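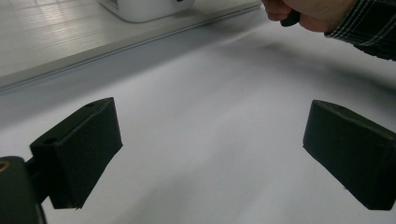
My rule for getting marks off a work surface is to start with the mildest thing in the house and give it time. I learned that in the Godbridge apartment, where I went at a tea ring with scouring powder and left a dull patch I had to look at for three years (I kept the toaster on it, and then I kept having to explain why the toaster was in the middle of the counter). A smooth white surface like this one shows every little thing, so now I wipe mine down each night with warm water and one drop of dish soap, then dry it with an old T-shirt. The drying matters more than you'd think! Our water in Merkeck is hard and leaves spots all over.

For tea and coffee I mix baking soda with enough water to make a loose paste, spread it on with my fingers and go do something else for ten minutes. Then it's a damp cloth, no scrubbing. If there's still a shadow I do it again the next day.

Ballpoint ink comes off mine with a dab of rubbing alcohol on a cotton ball. Try a corner first, and keep it well away from the stove. Turmeric is the one that beats me. I get most of it up with the paste and let the sun from the window fade the rest, which took most of August last time.

Stone is a different story, so please don't put vinegar or lemon on marble because I once did.

Comments (3)

toastcrumbs: The paste worked on a beet stain I'd given up on. Thank you!!

Sedodthorpe gran: I use a plain white eraser for pencil marks. Comes right up.

mopandglow: Does the alcohol trick work on permanent marker? Asking for my kitchen table.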